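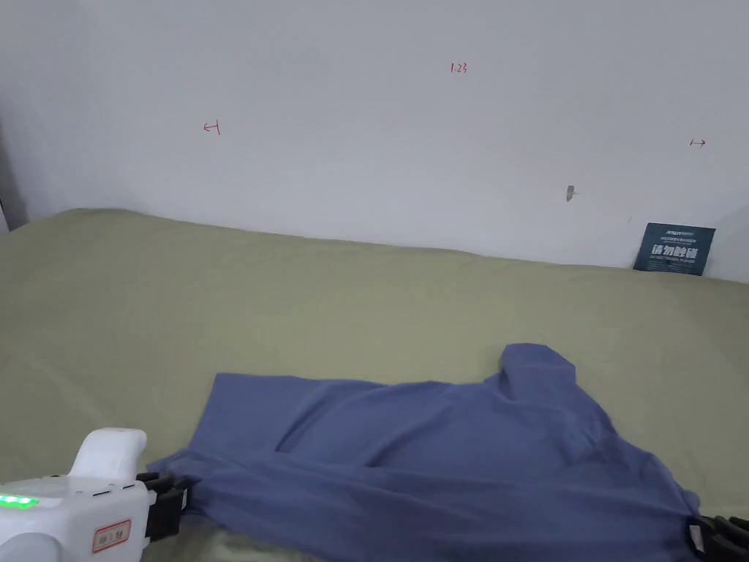
*Photo: Azucena Figueroa, course archive. Free to reuse with credit.*

**Unit 5: Collecting demonstrations with hand-held grippers**

Read this before your first lab session. Bring a printed copy, as you will need the record sheet on the back.

A policy trained by imitation can only copy what is in its examples. For cloth, we collect those examples by hand. The operator holds one gripper in each hand and does the task at normal speed. Cameras record the work, and the finger opening is logged at the same time. In the Lultis set, which we use for all the exercises, there are 729 episodes of garment handling on a bed. After review, 57 of them were dropped.

## What counts as an episode

An episode starts when both grippers are still and clear of the cloth. It ends when the garment is released and the grippers are still again. Regrasping is allowed. A missed pinch followed by a good one is useful data, so keep going. Stop only if the garment leaves the bed or a recording fails.

Shirts are usually held at two points along an edge. Pinch the edge itself. If you take a fold from the middle of the cloth, the fingers close on two layers and the shirt bunches.

## The view from the gripper

The camera on the tool sees its own fingers in every image. This is wanted: the model learns where the fingers are in relation to the cloth. It also sees much of the room, such as jeans on the bed, a phone or the washing machines along the far side.

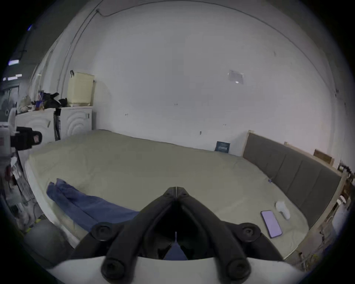
Hooman Shojaei asked in the September session whether all that background should be masked out before training. He had tried it on the Jelura exercise and his model did worse in a new room. The usual practice is to leave the background in and collect in more than one place. Masking can be tested later, but views you never recorded can't be added.

Wide lenses bend straight lines near the rim, and the room tilts whenever the wrist turns. Don't correct either by hand. The Lepik loader handles lens distortion when it reads the calibration file. 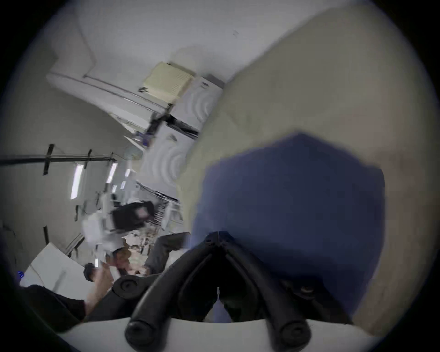

## For next time

- Record 3 episodes with one shirt, starting from a different crumple each time.
- Note every regrasp on the sheet.
- Read the Kerkby notes on time alignment, sections 1 and 2.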